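Whiteboard

A whiteboard, also called a dry-erase board or marker board, is a smooth, glossy writing surface, usually white, on which marks are made with a non-permanent marker and later wiped away. Whiteboards are used in schools, offices, hospitals and homes. They range from wall-sized panels to small boards that are laid on a desk or held in the hand.

Surfaces

The cheapest boards have a melamine face, a resin-soaked paper pressed on to a backing board. Melamine is slightly porous and tends to stain after long use, a fault known as ghosting. Painted steel boards resist stains better and will hold magnets. Enamelled steel, also called porcelain steel, is made by fusing glass to metal in a furnace. It is heavy and costly but wears very slowly. Toughened glass boards are also sold, often with a white or coloured layer behind the glass.

Small boards

Desktop and hand-held boards are common in primary teaching, where each pupil writes an answer and holds it up. Most have a plastic or wooden border to protect the edges, and some have feet or a folding stand.

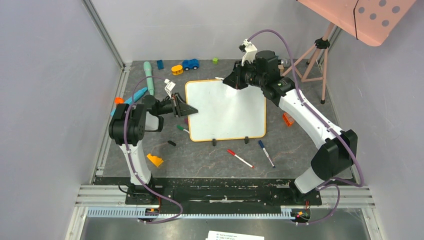 A small blank whiteboard with rounded corners and a thin yellow-orange border

Small boards are also used for shopping lists, household messages and shift notes. In shared offices they have partly given way to tablets and sticky notes.

Markers and ink

Dry-erase ink contains pigment, a solvent and a release agent. The solvent, normally an alcohol, evaporates soon after writing. The release agent is an oily substance that keeps the pigment from bonding with the surface, so that it can be lifted off with a cloth or felt pad. Black and blue are the usual colours for text. Red and green inks are often harder to remove from melamine.
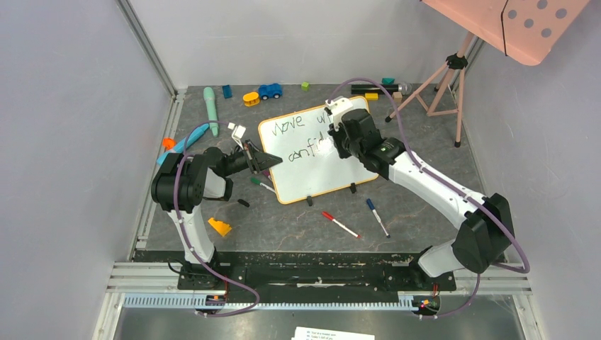
Handwriting in dark marker on a small upright whiteboard

Care

Boards are wiped dry after use and cleaned from time to time with a damp cloth or a spray made for the purpose. Abrasive pads scratch the gloss and make ghosting worse. Permanent marker can often be removed by writing over it with dry-erase ink and wiping both away while fresh.

See also

Blackboard
Flip chart
Interactive whiteboard
Marker pen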